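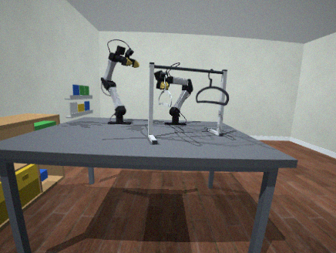 About Whitlock Technical Books

Whitlock is a small bookseller for engineers, physicists and students of these subjects. We started with one shelf of used textbooks on heat transfer, in the back of a print shop in Promley, and today we keep 1,000 titles in stock. Most of them are on mechanics, control, materials and applied mathematics. We do not sell novels or school books.

The company was founded by Ingrid Iwasaki, who worked before as an editor of conference proceedings. She still reads the contents page of every new title before we list it. The descriptions on our site are written by our own staff. When we copy the text of a publisher, we say so under the title.

What we sell

New books come to us directly from the publishers or from the distributor Plisemex. Used books are bought from libraries and from retired teachers. Each used copy is checked for missing pages and gets a grade from 1 to 3, where 1 is the best. Notes in pencil are allowed in grade 2. Books with water damage we do not accept.

We also publish a little. The Etivard Reprints is our own series of technical works which were out of print for a long time. It has 213 subscribers, and a new volume comes every May. Please note that the reprints keep the page numbers of the original edition, so that old citations can still be followed.

Orders and visits

Orders received before 2 p.m. leave our store on the same working day. For older editions please write to us first, with the ISBN if the book has one. Universities can pay by invoice.

The shop in Promley is open to visitors in the afternoon. The entrance is on the side of the building, next to the bicycle stand.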